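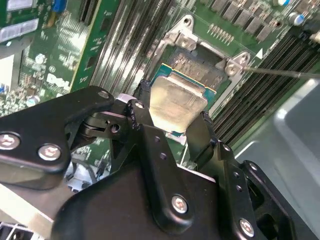

去Zindgate营地开放日之前，我已经对“野奢”两个字相当疲倦了。这几年看过的帐篷酒店，十家里有七八家是在水泥平台上支一顶米白色的布，里面摆一张民宿淘汰下来的床，门口挂一串灯泡，然后按市区五星的价钱卖。所以收到邀请函的时候，我先看的是最后一行小字：交通自理，午餐包含，留宿另付。还算坦白。

开放日定在2025年8月30日，暑假的尾巴。从高速下来以后还有33公里山路，导航在最后一个岔口把我带进了一家采石场，倒车出来又花了十几分钟。后来我问了另外两位来宾，他们也进了同一家采石场。营地的人说路牌“已经在做了”。

停车场是碎石地，坡度不小，轮椅和婴儿车都不好走。接待处设在坡顶一间旧仓库改的木屋里，签到、发手环、领一瓶水。手环上印着Illance，是营地的母品牌，据说还要在别处开两家。我问在哪里，前台小姑娘说她也是上个月才来的。

带我们参观的是营地经理Jaime Carvalho。他说话快，走路也快，一路上讲“与自然共呼吸”之类的句子，好在一旦离开稿子，他讲得比稿子好。比如走到溪边那几顶圆顶帐时，他顺口说去年雨季水漫上来过，地板全部拆了重铺，现在抬高了一截。这比墙上那些标语有用得多。我蹲下去看了一眼，支脚确实是新的，旧的水泥墩还留在旁边没清走。

住宿分三种。溪边的圆顶帐最便宜，平日一晚1,000元；林子里的蒙古包式大帐贵一些，带独立卫浴；最贵的是两栋树屋，旺季2,845元一晚，含双人早餐。只接待成年人，这条规定在官网上写得很显眼，现场也有人问能不能通融，Carvalho说不能。我对这一点没有意见，想带孩子的人本来也不该爬那道楼梯。

先说大帐。床不错，是真的不错，床垫偏硬，枕头有两种高度。卫浴间做得比我预想的认真，淋浴水压足，热水等了不到一分钟。问题在隔音。帆布就是帆布，隔壁有人拉行李箱拉链，我站在床边听得清清楚楚。宣传册里写“听见森林的声音”，我听见的主要是水泵。它装在两顶大帐中间的灌木后面，每隔一阵启动一次，嗡嗡地响。陪同的工作人员说夜里会调低，我问调低是指音量还是频率，他说要回去问工程部。

再说树屋。网上那些照片拍得像悬在云里，到了现场才知道，两栋树屋其实是钢架撑起来的，树从平台中间的洞里穿过去，不承重。从安全上讲这样做大概更好，可既然如此，就别在介绍里写“由百年古树托起”。里面很漂亮，窗子朝着山谷，傍晚的光线应该很好。独立厨房、冰箱、小壁炉都有，住进去可以两天不出门。壁炉我问了能不能点，回答是秋冬可以，柴火按篮收费。一篮95元。我又问一篮能烧多久，他们想了想，说看火大火小。

午餐在公共休息厅吃，长桌，开放式厨房。掌勺的是从外面请来的Nandi Sithole，做了一锅炖豆子、烤南瓜和一种玉米面的主食，配很辣的番茄酱。这是全天最让我放松的一小时。她不讲理念，只问你要不要再添一点。可惜她只驻场到月底，之后的餐食由一家叫Flalex的团餐公司接手。我找到他们摆在角落里的试吃，三明治，冷的，面包边已经干了。如果我是冲着这顿午饭下单，入住时拿到的是那个三明治，我会不高兴。

下午安排了“体验环节”，可以选观鸟、瑜伽或者泡桶浴。我选了观鸟。向导人很好，也懂行，但一队人太多，前面的人说话，后面的人踩树枝，最后看到的是几只领雀嘴鹎和一只很远的猛禽，远到向导自己也不肯下结论。我倒是喜欢他不肯下结论。桶浴那边排着队，木桶是Zaugg牌的，销售在旁边发名片，显然是来做生意的。瑜伽垫铺在草坪上，太阳底下，没有遮阳。

值得一提的还有环保这块。介绍里说营地“近零排放”，我问了两次依据，第一次得到一张二维码，扫出来是首页；第二次Carvalho说太阳能板已经装了一部分，其余走市电，计划明年3月再装一批。那就是一家装了部分太阳能板的营地，这么写没什么丢人的。厨余倒是真的在做堆肥，我去看了，味道能证明。

傍晚我没有留宿，只在休息厅又坐了一会儿。沙发很深，书架上的书是真书，有人翻过，夹着车票。手机信号在厅里有两格，到了溪边基本没有，Wi-Fi只覆盖休息厅和树屋。如果你是想断网，这算优点；如果你夜里要叫人帮忙，帐内有一部内线电话，我试着拨了一次，响了很久才有人接，接起来的是厨房。

要不要去，看你订哪一种。圆顶帐离厕所有一段坡路，夜里要走，带手电。大帐挑离水泵远的那两顶，订的时候直接跟客服说，不要等到店再换。树屋旺季的价钱我个人不会付，淡季据说能便宜不少，但开放日当天没有人肯把淡季价目表给我，说还没定稿，答应发邮件。写到这里邮件还没来，来了我再补在文后。

另外，下山时过了岔口请靠左，右边那条还是采石场。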